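The shed at Hulley got its new lights in June, so I finally have something to write about besides the floor.

Ours is the big room with the white corrugated ceiling. The old tubes hummed and left the back wall in the dark. We paid $500 for the replacements and did the wiring check through Grenlow, which took 17 days to book.
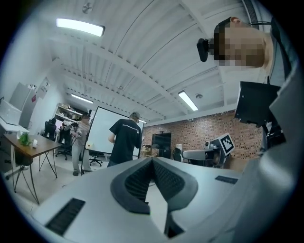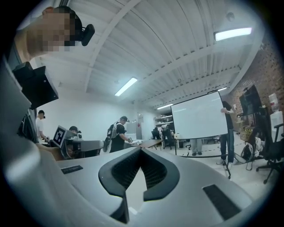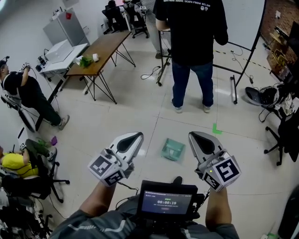 Next job is the tape. I want the walkways redone before winter ends, and the cables up off the tiles wherever people walk. Steda sell a rubber cover in grey that should do it. I also want the plastic boxes to have a proper shelf, labelled by colour.

Chairs can wait.

Filed under: Shed, Lighting, Odd jobs

3 comments

marg_t: Did you go warm or cool white?

backshedder: We used the Steda covers. They curl at the ends, so glue them.

pete: What's happening with the old tubes?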